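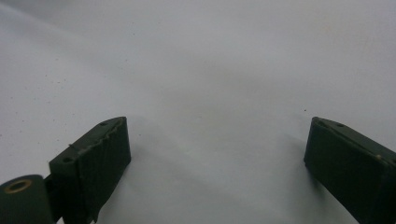 # 会社案内

株式会社Telisは、自動車の内装補修と車内クリーニングを専門とする会社です。革シート、布シート、天井の内張り、ダッシュボード、ステアリングの補修を中心に、個人のお客様と中古車販売店の両方から仕事をお受けしています。板金塗装とエンジン関係の整備は行っておりません。ご相談をいただいた場合は、近隣の整備工場をご案内しています。

## 沿革

当社は、輸入車の部品を扱う小さな店として始まりました。当時は倉庫の一角に作業台を置き、シートの破れやボタンの文字消えを部品販売のついでに直していました。補修の依頼が部品の注文を上回るようになり、創業から二年後に部品の小売をやめ、現在の業態に変わりました。

その後、港に近いVorkport地区に工場を移しました。以前の建物は天井が低く、ミニバンのバックドアを全開にできなかったためです。現在の工場には作業区画が七つあり、うち二つは温度と湿度を管理した革専用の区画です。天井の張り替えとシートの脱着は、入口に近い広い区画で行います。

## 事業内容

**革の補修と染色**
擦れ、ひび割れ、色あせ、小さな破れに対応します。調色は車両ごとに行い、過去の配合は台帳に残しています。台帳の番号は現在3357まで進んでおり、同じ車種でも年式や日焼けの具合で配合が違うため、前の番号をそのまま使うことはあまりありません。穴の大きいものや縫い目の切れたものは、その面だけを張り替えます。

**天井の内張り**
経年で垂れた天井を外し、古いスポンジを落としてから新しい生地を張ります。サンルーフ付きの車両は部品点数が多く、通常より日数をいただきます。

**車内クリーニング**
シートを外して行う全体清掃と、外さずに行う簡易清掃の二種類があります。たばこ、ペット、飲み物のこぼれについては、事前に車両を拝見してからお見積もりします。水没車はお受けしていません。

**販売店向け定期契約**
中古車販売店の展示車を対象に、月ごとの台数を決めてお受けする契約です。引き取りと納車は当社の積載車で行います。

## 作業の進め方

お見積もりは無料です。写真をお送りいただければ概算をお知らせしますが、正式な金額は実車を確認してから決まります。革は写真では傷の深さが分からないことが多く、概算と正式な金額に差が出る場合があります。

お預かりした車両は、作業前に内装全体を記録し、お客様に控えをお渡しします。進み具合の管理には、自社で作った受付システム「Pendatance」を使っています。受付番号を入力すると、いまどの工程にあるかをご自宅からご確認いただけます。電話でのお問い合わせにも、同じ画面を見ながらお答えしています。

染色を行った箇所は、引き渡しから数日間、濃い色の衣類や濡れた布との接触をお避けください。詳しい注意事項は納車時に書面でお渡しします。

## 材料について

革用の塗料と下地剤は、主にBrøndum社のものを使っています。乾燥に時間はかかりますが、仕上がりの艶を抑えやすく、純正の質感に合わせやすいという理由で選びました。布地と天井材は、車種に応じて国内の生地問屋から取り寄せます。廃番になった柄については近い生地の見本をお見せし、ご了承をいただいてから作業に入ります。

## 体制

従業員は14名です。補修、縫製、清掃、受付に分かれており、入社後の一年間はすべての部門を順に経験します。縫製の担当者には、家具や鞄の仕事から移ってきた者が多くいます。

毎年9月に、工場の一部を開放して見学を受け入れています。革の手入れの方法や、市販の保護剤の使い方についてのご質問もその場でお受けします。見学は予約制です。

## 営業時間とお問い合わせ

受付は午前9時から午後6時までです。工場前の来客用駐車場は二台分で、埋まっている場合は受付にお声がけください。代車のご用意もありますが、数に限りがありますので、ご入用の方は見積もりの際にお申し出ください。

お見積もりのご依頼は、お問い合わせフォームまたはお電話で承ります。フォームには、車種、年式、補修したい箇所をご記入ください。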